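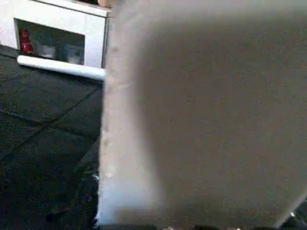

Wrist camera view. The finger takes up most of it; cabinet at upper left, floor below.

December, afternoon shift. Bakomen folding job, two-arm hold.

Left arm dropped out with a following error on run 142 while both grippers had the part. Right arm did not stop with it. It kept pulling toward its waypoint for most of a second, then tripped on its own force limit. No one was inside the line. Part not cracked that I can find, one shallow mark on a rib. Logging this as a safety matter as well as a fault, given that the two arms are supposed to stop together.

From the Trinomport log, in order:

left joint 4 following error, drive off, brake on
gripper state left unchanged (closed), correct
right arm still in "coordinated move"
right arm force limit, protective stop
peer timeout reported on both sides, well after everything was already still

The peer timeout is the interesting line. I had assumed the stop went across on the hardwired pair. Pulled the connector at the back of the cell and the pair is landed on the terminal block but the input is not assigned in the right controller's safety config. So the only thing linking the arms was the network heartbeat, and the timeout on that is set to 3000 ms. Useless at these speeds. The config carries the name of the old Fleder setup, where each arm worked alone, so I think it was copied over whole when the cell changed.

Second question is why joint 4 tripped at all. With both grippers closed on a stiff part the arms form a loop, and any disagreement between them goes into the joints. Looked at the hold phase on the earlier runs. Force along the line between the grippers climbs during each fold, up to 9 N on the good ones, and does not come back to zero before the next move starts. On 142 it was far past that before the drive gave up. 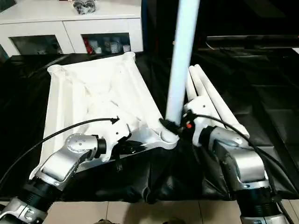 That points to the calibration between the two bases more than to the drive. Swapped nothing. Ran joint 4 alone, no part, slow then full speed: following error normal, no noise, brake releases clean. Put the arms through the touch-point check and they disagree by 2 mm at the middle of the table, less at the sides. The tolerance on the Manolakis sheet is well under that. Last calibration predates the right base being unbolted for the floor work, and I can't find a record of one after.

Also considered the wrist cameras. The grasp correction uses them, and with the finger this close to the lens there is not much left to match against. The correction was tiny on 142 and on the runs before it, so I don't think it contributed. Would still like a limit on how far it can move the target once the second gripper has closed — at present there is none.

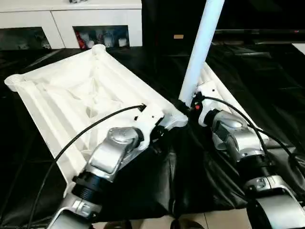
Both grippers on the part near the base of the pole.

Cables: checked both loops for snagging through the full fold. The left one passes across the face of the part. It has slack and did not pull tight, but I don't like it there. Leave for now.

Done:
stop input assigned on the right controller, checksum written on the door sheet
heartbeat timeout shortened
e-stop and drive fault tested from each side, other arm stops every time

Not done:
base-to-base calibration
unload step after each fold, open one gripper slightly and re-close
same config check on the other cell

Single-arm work is fine. No two-arm holds until the calibration is in and the touch-point check passes. Lockout tag is on the mode switch, key in the drawer.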